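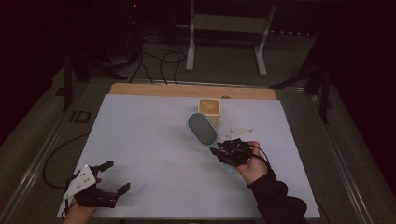

From: Tomos Landeg
To: gripper-users list
Date: February 14, 2023
Subject: Re: Stamiver handheld pair, worth it?

Kyung-tae Ban wrote:

> We have a budget line that has to be spent and a boss who has seen a
> video. Has anyone here lived with the Stamiver handheld grippers for
> longer than a demo day? The sales page says "natural motion from the
> first minute" and I would like to know whose minute. Also wondering
> about the Kiremitz set, which costs less and looks like it. We mostly
> do grooming and kitchen items, small stuff, two hands.
>
> Kyung-tae

Hi Kyung-tae,

We've had a Stamiver pair in Corville since November, so I can speak for the honeymoon and the part after it.

The first minute belongs to someone with larger forearms than mine. The grippers are fine in the hand for short takes, but the weight sits forward of your knuckles, and by the end of a morning you are holding a hairbrush with the dignity of a man carrying a full bucket at arm's length. We cap sessions and swap people. The manual suggests "regular breaks" without saying how regular, so we settled on a break after every 5 takes and complaints went down.

Hairbrushes are a good test, by the way, and since you do grooming items I'd make the vendor do one in front of you. The fingers close on a slim plastic handle without any fuss. Getting the brush to stay at the angle you wanted is another matter. A brush is heavy at one end and would like to point at the floor, and if you pick it up too far back it slowly gets its wish. Grip it nearer the head and it behaves. Cups are easy if you go over the rim and annoying if you go around the outside, particularly square ones, where you have to line yourself up with a flat side like you're parking.

Tracking has been better than I feared. Out of our first 200 takes we threw away three for lost position, and all three were my sleeve drooping over something it shouldn't have. Roll your sleeves up. It's on page one of the manual and I read page one last.

Now the cables. The brochure photos have none, which I put down to either retouching or magic. You will have cables. They go down your wrist, across the floor and into each other. Ours got noticeably calmer after James taped the runs and forbade anyone to "just quickly" move the power supply. Order the longer leads with the kit. We ordered them afterward and paid 197 for what is, as far as I can tell, more of the same wire.

Support: one person, very good, asleep when we are awake. Replies come overnight and are usually right. The finger pads wear and the spares are sold only in bags big enough to see out my career.

On the Kiremitz set, I only had it on loan for an afternoon, so take this with salt. The trigger is lighter, which my hand liked, and the fingers have a bit of side-to-side play, which the data did not. For kitchen sponges you would never notice. For anything with a thin handle you'd be watching it wander. The software wanted a license file, then a different license file, and then it was time to give the thing back.

If the money really must go, I would buy the Stamiver pair and skip the carry case. The case is a quite ordinary case with an extraordinary price, and the foam has cutouts for an accessory that they don't sell yet.

Two things to ask before you sign:

Does your quote include the export tool? Ours didn't, and we found out with 904 takes sitting on the disk in a format that only Stamiver's own viewer would open. They fixed it for us, but it took almost two weeks and some increasingly polite emails.

And is the calibration done on your table or theirs? You want yours.

You're welcome to come by and try the pair on something of your own. Bring a boss if you like. Short sleeves for both of you.

Tomos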